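The Ronditden Blanket

Morenike Lawal cast on 200 stitches at the kitchen table with the radio going, and by the time the news came on she had counted them three times and got three different answers.

"Two hundred," she told the needles firmly, and joined the round before she could change her mind.

It was going to be a circular shawl — the big one, the one everybody at the Bradside knitting night talked about in lowered voices. The pattern was called Ronditden and it had come to her in a padded envelope from a woman she had only ever met by mail, eleven photocopied pages with coffee rings on the chart and pencil notes running up the margins. Watch out here! said one. Said another, beside round 157, in tiny capitals: YOU ARE DOING SO WELL.

She loved that note before she had knit a single stitch. She wanted to get to round 157 just so that it could be talking to her!

The yarn was from Iyamu, a cream-colored wool so springy that it seemed to want to be knitted. She had bought it in Renon on the first warm Saturday-feeling morning of April, out of a basket by the door, and carried it home on the bus in her lap like a cat. She had squeezed it all the way. A little boy across the aisle had asked if he could squeeze it too, and she had let him, and his whole face had changed.

"What's it going to be?" he'd said.

"A shawl. A huge one, with leaves all around it."

"For a giant?"

"For me," said Morenike, and felt wonderful.

The first leaves came up in round 23. She saw them all at once, the way you see a word in a language you've been studying — one minute a mess of holes and slants, and then there they were, little pointed leaves leaning to the left, every one of them with a stem. She got up and walked around the kitchen. She sat down and knit another round. She got up again and called her sister.

"It's leaves," she said.

"You told me it was leaves."

"Yes, but now it IS leaves."

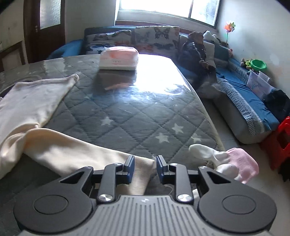
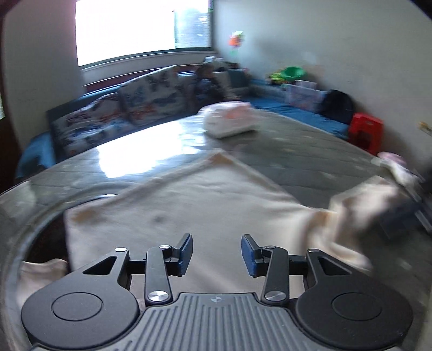
Reading time: 3 minutes

Her sister, who crocheted, and who had opinions about people who needed two needles to do the job of one hook, said that she was very happy for her, and that she was going back to her soup.

Through the rest of the month Morenike knit in every spare corner of the day. She knit on the bus and at the dentist's. She knit with the needles held up near her chin during a thunderstorm when the lights went out, feeling her way along by the bumps, and when the power came back she found only one mistake, and it was such a small and friendly mistake that she left it in.

The big mistake came later. It was past midnight, which was the trouble, and she was saying the chart under her breath — over, together, knit three, over — when she came to the marker and had a stitch too many. She counted back. The leaf before it was wrong. So was the leaf before that, and the one below it leaned right instead of left, like somebody facing the wrong way in an elevator.

She put it down and went to bed, and lay there with her fingers twitching.

In the morning she made a big pot of tea, threaded a length of blue cotton through the last good round, and pulled out the needle. Such a lovely noise it made coming undone! She had forgotten that. A soft zipping, stitch after stitch, with the wool still crimped from where it had been, remembering its shape. She wound it back on the ball and every stitch was sitting on the blue thread where she'd asked it to wait.

So she knit it again, and she knew the leaves by heart this time. She hardly looked at the page. She was so far into the rhythm of it, with the window open and someone's lawn mower going, that she turned the sheet over only to check the edging, and there it was in the margin in tiny capitals.

Morenike laughed out loud. Then she took the pencil from behind her ear and wrote underneath it, as small as she could, SO ARE YOU, for whoever got the envelope next.

She moved her marker, tugged a fresh arm's length of wool from the ball, and started round 158.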